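Premlow Living Room Set - Data Card

Version 4
Last updated: 2019-09-19
Maintainer: Lai-ching Lai
Annotation lead: Tien-fu Choi

Summary

Premlow is a set of short recordings of sofa tidying. Each recording covers the placement of throw pillows and cushions on an upholstered seat, from the first touch to the final release. The set contains 1,000 recordings, split over 5 rooms. Labels cover the state of the pillows, the state of the sofa and the quality of the final arrangement.

The set was put together for work on soft household goods. Pillows and cushions change shape when held, so a label giving only position and angle leaves out most of what matters. The Premlow labels add fields for corner state, edge state and contact with the backrest.

Rooms

Room names are internal and carry no meaning.

Flavside: cream-colored leather sofa with padded headrests, tufted back cushions and a wide rounded armrest at the right end. Round side table with a white marble top next to the sofa. Two loose items: a light gray throw pillow and a teal-blue cushion. 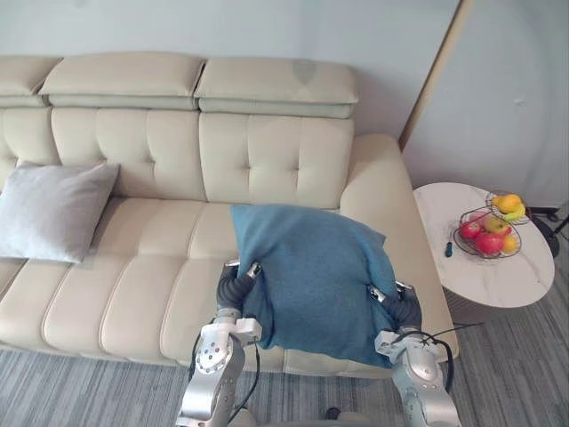
Flavside room. Teal-blue cushion held just above the front of the seat, upper corners flopped over.

Kwok: fabric sofa, low back, no headrests. Three loose items.

Raltthorpe A, B and C: the same sofa model in three upholstery colors. Two loose items in A and B, one in C.

Target arrangement

Every room has one target arrangement, written down before recording began. For Flavside the target is as follows.

The gray pillow goes at the left end, leaning on the backrest with one corner up. It is placed first and is not moved again during a recording. The teal-blue cushion goes against the right tufted back cushion, standing on its lower edge, square to the backrest. Its upper edge must sit below the headrest. The side table is not part of the task and nothing is placed on it.

Pillow labels

item: gray or teal in Flavside; see rooms.csv for the others.
state: resting, held, released.
corners: one value per corner - open, folded, hidden.
edge_lower: straight, sagging, bunched.
back_contact: none, partial, full.
tilt: degrees from upright, estimated to the nearest 5.

A corner is "folded" when the fabric turns back on itself and the tip points away from the center of the item. A corner that only droops is "open". Annotators disagreed on this more than on any other field, and the wording above replaced a looser one in version 3.

"Bunched" applies when the sides are pressed inward and the fabric gathers between the two holding points. It takes priority over "sagging" where both could be used.
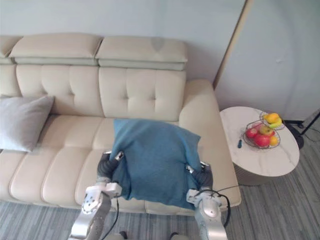

Back contact is judged along the top edge only. If the top edge lies flat against the backrest over its whole width, the value is "full", even when the lower corners hang free. Full contact in the held state does not imply a good final placement. The item can still slide forward on the leather after release, and the final label is taken separately from the last still of the recording.

Sofa labels

seat_clear: yes or no. Pillows and cushions listed for the room do not count against "yes".
headrest: up, down, not present. All Flavside recordings are labeled "up".
surface: leather or fabric.

Seams and tufting are not labeled. Yee-man Fang tested a seam field on the Flavside recordings and dropped it, as the ribbed seat gave too many lines to mark in a consistent way.

Quality control

Each recording was labeled by one annotator and checked by a second. Ka-ming Hsieh resolved the remaining differences. The 9 recordings with no agreed value for corners are kept in the set and flagged with review=open. Exclude them if corner state is used as a training target.

Known limits

Leather is underrepresented - Flavside is the only leather room.
Items near the left edge of the view are often only partly visible. Hidden corners are labeled "hidden" and never guessed.
The texture of knitted covers makes small folds hard to separate from normal surface relief.
No recording includes blankets or throws.

Changes from version 3

Corner wording revised. Tilt rounding changed from 1 degree to 5. Duplicate rows removed from the Raltthorpe B table.

Contact

Label corrections go to Pao-chu Liu. Include the room name, the recording number and the field concerned.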